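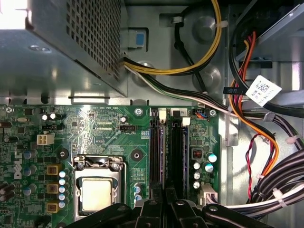
Office Desktop Teardown and Refit, Peltden Workshop

Posted by Mayu Wada, November 9, 2022

The Dell desktops from the Julora front office came to us in July and sat on the shelf until we had bench space. They were slow, loud and full of dust, but the cases and boards were sound, so we decided to clean them and put them back to work. This gallery follows one of them, job 1515, from the first look inside to the finished machine. Photos by Junpei Kobori and me. Click any thumbnail for the larger version.

Before we started
The tower as it came off the shelf. The asset sticker was peeled off and kept with the job sheet. Side panel still on.

Side panel off
Dust along the bottom of the case and packed into the front intake. Lungile Mabuza took it outside and used the blower before anything was unplugged from the board.

Drive out
The old hard drive was pulled first and put in a labeled bag. Julora wanted it back untouched.

Cooler off
Four screws, loosened a little at a time in a cross pattern. If the cooler doesn't want to lift, twist it gently. Pulling straight up can bring the processor out of the socket with it.

Board with the cooler and memory removed
The Dell board still in the chassis, with the processor in its socket and both black memory slots empty. The fan header near the top of the socket is marked FAN_CPU. The yellow and black cables come from the power supply, which we left in place.

Old paste
The old paste had gone hard at the corners. We cleaned it with alcohol and lint-free wipes. It took more wipes than usual.

Underside of the cooler
Same treatment. There were some light scratches in the metal from an earlier job, nothing deep enough to matter.

Cooler fan
The bearing was dry and rattled when spun by hand. Roswitha Zwahlen found a matching fan in the parts drawers, same size and same plug. Check the plug before you order one of these. A standard fan can fit the mount and still have the wrong connector.

Memory on the mat
The original sticks, 2 GB each, next to the larger pair that replaced them. The contacts on the new pair were wiped before fitting. The old ones went into the test box.

Power supply test
Tested on the Takeda meter with the main connector unplugged from the board. All the voltages were within range, so it stayed. We did not open the supply and don't recommend that anyone else does.

Board battery
Replaced as a matter of routine. The clock will need setting afterward, and any changes to the setup screen have to be made again.

New paste on
A small amount in the middle of the processor. Junpei likes to spread it with a card and I don't. This one is mine.

Cooler back on
Screws tightened in the same cross pattern, fan plugged back into its header. Make sure the fan wire is clear of the blades.

Memory in
Open the latches, line up the notch, and press until the latches close. One side was slow to click and needed a second push.

Solid-state drive
Mounted in the old drive bay with a Liltine adapter bracket. The bracket's screw holes are slightly off, and we used 3 of the 4 screws. It doesn't move.

Cable tidy
Power cables tied back along the side of the case, away from the fan. Reusable ties, so the next person can undo them without cutters.

First boot
Panel off for this one so we could watch the fan. It stopped at the clock warning, as expected. Date and time set, saved, restarted.

Finished
Panel on, front wiped down, new label on the back. The machine went back to Julora with the old drive in its bag.

The full job took Lungile and me 2 afternoons, including the time spent looking for the fan. The rest of the batch should go faster. Shinji Tsuchiya is keeping the parts list and will add the memory part numbers to the downloads page once they have all been checked.

Back to all galleries
Next gallery: Laptop hinge repairs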